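Cilholm Reading Room: Periodic Safety Inspection
Date of inspection: August 16, 2018
Prepared for: Vemell Property Services

1. Exits and signs
Main exit clear: Yes
Rear exit clear: Yes
Comment: The rear door closes slowly. Adjust the closer before the April inspection.

2. Printed materials
Emergency booklet available: Yes
Comment: The evacuation map still shows the former entrance. Replace page two. 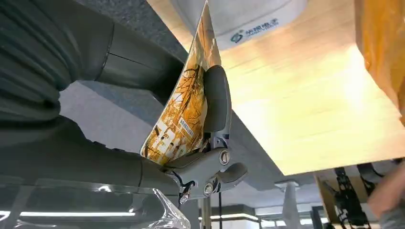
3. Fire equipment
Extinguisher tag 148: Pass
Extinguisher tag 213: Pass
Comment: The bracket for tag 213 is loose and must be tightened.

4. Floors
Carpet secure at doorways: Yes
Trip hazards: None recorded
Comment: Seams at the rear door are to be checked again after cleaning.
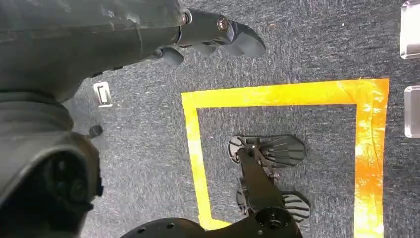 5. Lighting
Emergency lights tested: Yes
Comment: Unit 68 dimmed early. Perkar has been asked to supply a new battery under work order 445.

Result: Pass with corrections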